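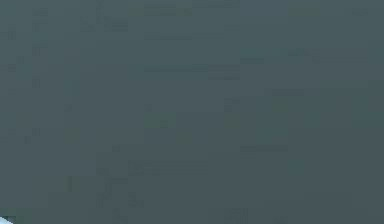 One reader of the first Plurdale book wrote that the killer was obvious by the fifth chapter and that it made no difference, as the pleasure lay in finding out how the room had been locked. The remark was later printed on the back cover of the paperback and is often repeated in accounts of the series.

The Plurdale novels are a series of nine crime novels published by Arari, a small press based in Villanueva. They are credited to a house name and are the work of several writers under contract. The books are set in Plurdale, a river town with a closed paper mill, and each turns on a death in a room that seems to have been sealed from the inside.

Publication history

The first novel, The Mill Clerk, had a print run of 1000 copies and was sold mainly by mail. Arari had until then published regional cookbooks and walking guides. A second printing followed in October of the same year, with a corrected floor plan. The plan in the first printing left out a staircase mentioned twice in the text, and copies with the error are sought by collectors.

Five of the nine novels were written by the same contributor, according to the press. It has not said which five. Readers usually group The Mill Clerk, Low Water and The Second Bolt together on grounds of style.
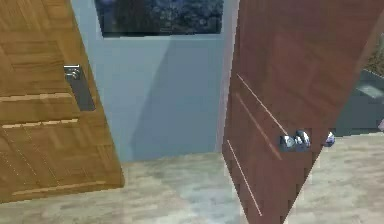 Partly open wooden door with a silver lever handle

Plot conventions

Each book has 21 chapters. The body is found in the second, and the solution is given in the next to last. The final chapter deals with the effects of the case on the town and contains no detection. The investigator is a county surveyor who is never named and who is consulted because of a knowledge of old buildings.

Solutions depend on construction and hardware: rehung doors, false backs, latches that close under their own weight. Secret passages are used only once, in Low Water, where the passage proves to have been bricked up before the murder.
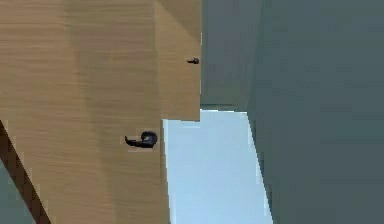 Light wood-grain cabinet with a black lever-style handle

Reception

Early notices praised the puzzles and found the dialogue stiff. Later volumes were received less warmly, and The Glass Porch was criticized for a solution that requires the victim to be left-handed, a fact withheld until the last pages.
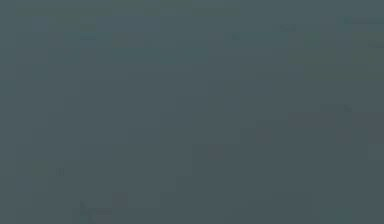
The series nevertheless kept a steady readership through library sales. A reading group in Udel issued a newsletter on the books, with maps of the town and a list of inconsistencies between volumes. Several of its corrections were adopted when Arari reissued the novels in a uniform edition.

Adaptations

The Second Bolt was adapted as a radio play in five parts. No screen version has been made.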